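Cliltwood repair mornings to carry on through the winter

The monthly repair mornings in Cliltwood have been given the go-ahead to continue until March, which will come as welcome news to anyone who has a wobbly stool or a silent radio waiting under the stairs.

The mornings started last spring in the old seed merchant's on Plavby Lane, with four tables, a kettle and a handwritten sign on the door, and they have grown a good deal faster than anyone had dared to hope. At the most recent one, 69 items came through the door between ten o'clock and one, and 40 of them went home mended the same day. Others were taken away to wait for a part, and a few – including a much-loved toaster that had been in one family since the seventies – were gently declared to be past saving.

Lamps and kettles are still the most common visitors, closely followed by trousers in need of a zip. There has also been a steady stream of clocks, garden shears, handbags and wooden toys, and at least one accordion, which drew quite a crowd when it was opened up and drew an even bigger one when it was played afterwards.

Semwal, the hardware shop at the top of the lane, has agreed to go on supplying screws, glue and fuses at cost price, and the Kavach bakery next door will be sending over a tray of buns each month, as it has done from the start. Entry remains free, with a tin by the door for anybody who would like to put something towards the heating. 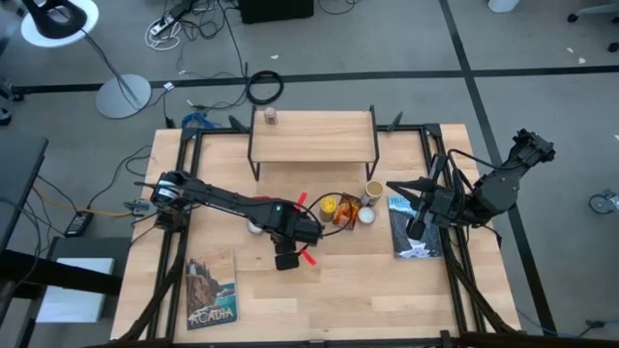 Furniture has been the slowest part of the mornings so far, as a chair that needs regluing really wants to be left in its clamps overnight, and so a separate furniture session will be held in the evening from now on, starting at 7 and finishing when the last pot of tea runs out. Tables will be especially welcome. A good many of those in daily use have tops like the one in the photograph, made of light wooden planks joined side by side, and it is along those joins that a table in a warm kitchen so often begins to open up after a few dry winters. A small gap can usually be filled and sanded in one evening, while a wider one may need a second visit.

Anyone bringing something large is asked to use the yard entrance, where the step is lower and there is room to pull up a car for a few minutes. Smaller things can come in at the front as usual, and it does help if plugs, lids and any stray screws come along in a bag with them.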